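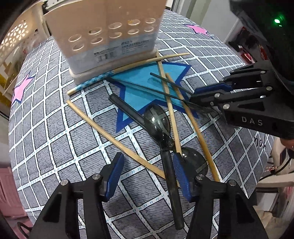
Sunita Kushwaha

Equipment / Dish Room / Sorting and Refilling / Widine
7 min read
18 shares 4 comments

Widine table station for sorting utensils

Widine is a one-arm station which takes mixed clean utensils from a table and puts them in their holders. It is made for canteens, hotel kitchens and serving lines where chopsticks, spoons and forks come out of the washer all together and somebody must stand and separate them by hand. We at Domovach build the station and also come to install it. The control unit and the arm are from Droverex.

I wrote this page myself because I am the person who goes to the kitchens in the first weeks. Some parts are therefore longer than on our other pages, especially the part about the staff.

What it does

You pour the clean utensils on the work table. The arm takes one piece at a time, turns it in the right direction and sets it in the holder you have chosen for this kind of piece. When a holder is full, the lamp on the post becomes white and the arm continues with another kind. When all holders are full it stops and waits for a person.

It doesn't wash and it doesn't dry. It also doesn't inspect for dirt, and I ask every customer to read this sentence two times. If a spoon is not clean, the station will put it in the holder with the clean ones. A person must look.

How it learns a new piece

Every kitchen has different utensils, so there is no ready list in the station. The people who do the work teach it. They take a hand-held gripper in each hand and do the job with the jaws in place of their fingers: open the pile, pick up a spoon by the handle, bring it to the holder, let go. The station learns from these recordings.

A pile like the one on the star tablecloth is what we like for a first day. There are wooden chopsticks and thin black ones lying over each other, dark see-through spoons with long black handles, and the holder stands just behind. Long thin things that cross are the difficult part of this job. If you give the learner only nice separate pieces in a row, it will be very good with nice separate pieces, and your dish room will never have them.

The round chopstick is harder than it looks. It rolls when the jaw touches it from the side, and two of them together feel to the gripper almost like one thick one. We advise to record many chopstick picks and few spoon picks. Most teams want to do the opposite, as spoons go fast and it is pleasant to see the number of recordings grow.

You can teach on any steady table of a normal height. It doesn't need to be white or empty. A patterned surface is even useful, so that the station doesn't learn that the table is always one color.

A normal teaching session is four hours, with pauses. Please don't make it longer. The wrist gets tired from the gripper, and tired recordings are worse than no recordings, I have deleted enough of them to say so.

What changes for the people

This is the question I get in every kitchen, usually not in the meeting but later, near the door. I will tell it with one customer who agreed that I write about them.

The Jafri canteen serves lunch on two floors and has one dish room. Before the station, two persons sorted utensils after lunch, standing, until the evening trays came. Bushra Sethi leads the dish room there. She told me at the first visit that she didn't want a machine which takes the easy half of the work and leaves her team with the other half, and faster. I thought this was a fair demand and I wrote it in the installation plan as she said it.

The station came in May. In the first two weeks it was slower than one person, and the team had to carry out the normal sorting next to it. I say this to every customer now before they sign. At Jafri I had said it too softly, and Bushra was angry with me, with reason. There was more work in these weeks and no extra hand in the room.

After that the sorting went mostly to the arm. The two persons who had sorted are still in the dish room. One of them, Atif Ansari, is now the one who teaches. When the canteen bought new spoons with a wider bowl he recorded them himself in an afternoon and didn't call us. He gets the pay grade of a machine operator for this. It took a long discussion between him, Bushra and the canteen manager, and I was not part of it. We don't decide wages in the kitchens of our customers, but I do tell the managers that teaching is skilled work and it should be written in the job description before the first session, with the time for it.

The other colleague does the inspection by hand and fills the line. She likes it less than before. She said that sorting was the time when she could sit on the high chair and talk, and now she walks all day between the floors. We changed the place of the station so that she can inspect while seated at the end of the table. It helped a little. I don't have a better answer for her yet.

There is also the matter of the recordings. The teaching grippers record what is in front of them, so hands can be visible in it, and sometimes voices would be too if the microphone was on. We deliver with the microphone off. At Jafri the team asked that recordings are used only for teaching and never for measuring how fast a person works, and the manager signed a page which says this. We now put the same page in the box for every customer. It is short and you can change it.

What you get

One arm with jaw gripper and two sets of soft jaw pads
Work table with raised edge, 77 cm wide
Droverex control unit, wall or under-table mounting
Two hand-held teaching grippers
Lamp post with stop button, plus a second stop button on a cable
Printed guide in large letters, English or Urdu
The page about recordings, two copies for signing

Utensil holders are not included. Use those you already have, if they are heavy enough or stand in a frame. A light plastic holder can be pushed away by the arm when a piece catches on the rim. A box with open holes in the front is fine, and the station sees it without problem, but fix it at the base. We sell a simple clamp for this.

Technical data

Width of table: 77 cm
Height of table: 72 cm, legs adjustable
Power in use: 388 W
Arms: 1
Maximum different pieces in one program: 4 kinds
Holders on the table: up to four
Shortest piece: a teaspoon
Longest piece: a cooking chopstick, if the holder is deep enough
Knives: only table knives with round point

Some customers ask to use more than four kinds in one program. The control unit would permit it, but the table is too small for the holders and the arm begins to reach over full ones. Make two programs and change between them with the button.

Safety and place

The arm moves slowly when a person is near and stops at touch. Still we don't want that people pick from the pile at the same time as the arm. At Jafri this was the hardest habit to change, because a good worker sees one spoon lying wrong and takes it. Put the table so that the open side is not on the walking path.

Keep the floor dry below the control unit. Leave the stop button on the cable on the side where the inspecting person sits, also if the cable looks ugly there.

Cleaning is with a damp cloth. The jaw pads come off without tools and can be washed by hand. Don't put them in the dish machine, they become hard and then chopsticks slip.

Service

Khurram Gilani answers technical calls and he will ask you for the lamp color first, so please look at it before you call. Shahzad Niazi does the first visit with me and measures the room. Bring him the real utensils, also the bent ones and the ones from the back of the drawer. In one hotel we taught for a full session with new spoons from the package and then learned that the kitchen uses them only for guests on the terrace.

The first visit, the installation and two teaching sessions are in the price. Later sessions with our people are charged by the half day, but most kitchens do them alone after the second.

For an offer, send us a photo of your mixed utensils after washing, in the heap as they really come, and the name of the person who will teach. If you don't have this person yet, choose them together with the team before you write to us.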